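Home | Visits | Recipes | About me | Search

Open day at the Plenmont biscuit works

2021-07-07

I have wanted to see inside the Plenmont works ever since we moved to Dranstead, because when the wind is right the whole bottom end of town smells of ginger. So when the open day tickets came up I grabbed two and dragged my friend Nadhirah Mangundap along (she doesn't even like ginger, bless her).

We parked by the canal and walked up, and there was already a line at the gate. Hairnets for everyone! Mine kept sliding down over my eyebrows. Our guide was Darmawan Hutapea, who started there as a packer and now runs the mixing room, and he talked so fast I only caught half of it. The bit I did write down is that they bake 4,000 trays on a busy day.

The mixing room was my favorite. It's loud and warm, and the dough comes out looking like wet sand, and you want very badly to stick a finger in it. The ovens are longer than our street, or they feel like it. You walk alongside with the heat on one cheek while the ginger gets stronger and stronger, and by the far end I was starving.

Then upstairs to the old tasting room, all dark paneling and portraits of men with whiskers. There's a ledger from the first year with somebody's tea ring on it. Nadhirah spent ages over the tin collection and found the same Christmas tin her grandmother kept buttons in.
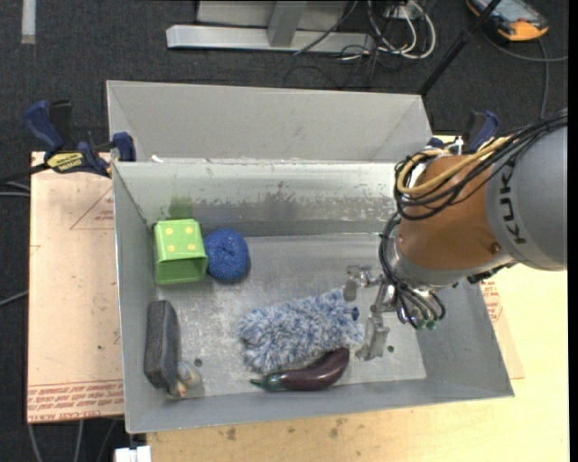
Lunch was soup and a roll in the canteen, $8, and the soup was better than it needed to be. The shop was a scrum. I came away with two bags of broken ginger ones and a lemon kind I'd never seen before, which didn't survive the drive home.

They're doing another one in October, and tickets go fast, so get on the mailing list. Wear flat shoes. There are a lot of metal stairs.

Comments (3)

marjoriek: Did they still have the oat ones in the shop? Can't find them anywhere.

Tobes: We went in the afternoon and the line was even worse. Loved the ovens though!

Nadhirah: I like ginger FINE.

Recent posts
Lumenta glassworks, a rainy Saturday
The Lodomport boat fair
Three soups for cold weather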